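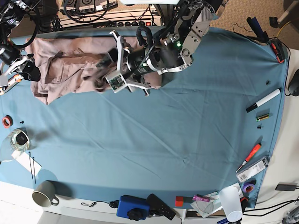
4. Folding garments on the Milon table cloth

4.1 Scope

This section covers laying the cloth, flattening a garment on it, and folding trousers and long-sleeved shirts. For washing the cloth, see Section 6. For hanging storage, see Section 7.

The procedures apply to the Milon cloth, sizes M and L. Users of the older Kassab cloth can follow the same steps, but must skip 4.3 step 5, as the Kassab cloth has no corner ties.

4.2 Before you start

You will need:

Milon table cloth
Table with a flat top and a working height that lets you reach the far edge without leaning
Folding board (Diltard, narrow or wide)
Clothes brush or lint roller
Basket or shelf for finished items

The size L cloth measures 2000 mm by 715 mm. On a larger table, part of the tabletop stays uncovered. This is acceptable as long as the garment lies fully on the cloth.

CAUTION: Remove screws, batteries, pens and hand tools from the folding area before laying out a garment. Small metal parts can snag knitwear, and an uncapped marker will stain both the garment and the cloth.

4.3 Laying the cloth

1. Wipe the tabletop and let it dry.
2. Unfold the cloth with the brushed side up.
3. Line up the long hem with the front edge of the table.
4. Smooth the cloth from the center out to each side with the flat of the hand. Do not pull on the corners.
5. Pass the corner ties under the tabletop and knot them loosely.
6. Check for ridges. A ridge under the cloth will show up as a crease in thin fabric.

Note: A new cloth may hold its packing creases for a few days. Iron the brushed side on low heat if they do not drop out. Do not use steam.

4.4 Flattening a crumpled garment

Garments straight from the basket should be opened out before any fold is made.

1. Close zippers and empty all pockets. Leave shirt buttons open except the top one and the third.
2. Place the garment lengthwise on the cloth, roughly in line with the long edge.
3. Find a seam. On trousers use the outer leg seam; on shirts use the side seam.
4. Pinch the fabric close to the seam, one layer only if possible, and raise it clear of the cloth.
5. Hold until the loose fabric hangs free on both sides.

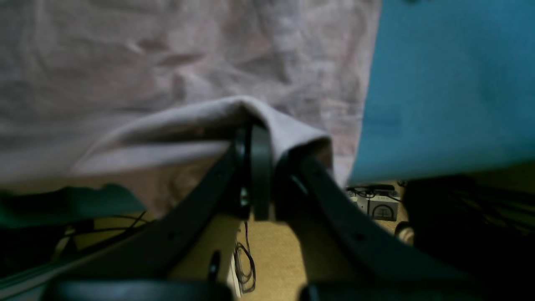 Fig. 4-2. Pinkish-beige cloth lifted in a soft fold, edges hanging on both sides.

6. Lower the fabric while moving it away from the wrinkled area, so that the seam touches down first.
7. Repeat along the length of the garment. Long trousers normally take three or four lifts per leg.
8. Turn pocket flaps face down and press them flat by hand.
9. Brush off lint in one direction.

Note: If two layers lift together, put the fabric down and pinch again nearer the seam. Do not shake the layers apart over the table.

CAUTION: Do not drag a garment across the cloth by its hem. The brushed surface grips the fabric and will stretch lightweight knits.

4.5 Folding trousers

1. Lay one leg over the other, outer seams together.
2. Tuck the crotch point in so that the edge runs straight.
3. Place the Diltard board at the knee. Use the wide board for adult sizes.
4. Fold the lower legs up over the board and slide the board out sideways.
5. Fold once more toward the waistband.
6. Let the stack rest for 30 seconds under the board before moving it.

The finished fold should be no wider than 345 mm. If it is wider, the legs were not lined up in step 1. Open the garment and start again from there; there is no need to repeat 4.4.

4.6 Folding long-sleeved shirts

1. Turn the shirt face down with the collar toward the left end of the cloth.
2. Center the narrow board below the collar.
3. Fold one side in over the board. Lay the sleeve back along the fold.
4. Repeat on the other side.
5. Remove the board, then fold the tail up by one third and again to the collar.

Note: Shirts with large chest pockets fold better with a sheet of tissue inside the pocket.

4.7 Common faults

Diagonal crease across the leg
Seams crossed before folding. Repeat 4.4 steps 3 to 7.

Cloth moves while folding
Ties too loose, or tabletop damp. Repeat 4.3 from step 1.

Lint on dark garments
Cloth needs brushing. New cloths shed slightly until the second wash.

Stack leans to one side
Waistbands all placed at the same end. Turn every other pair.

4.8 Spare parts

Corner ties and replacement boards are supplied by Bralledov. State the cloth size and the color when ordering. Boards made before February 2021 have square corners and do not fit the current storage sleeve.

Continue with Section 5, Stacking and shelf storage.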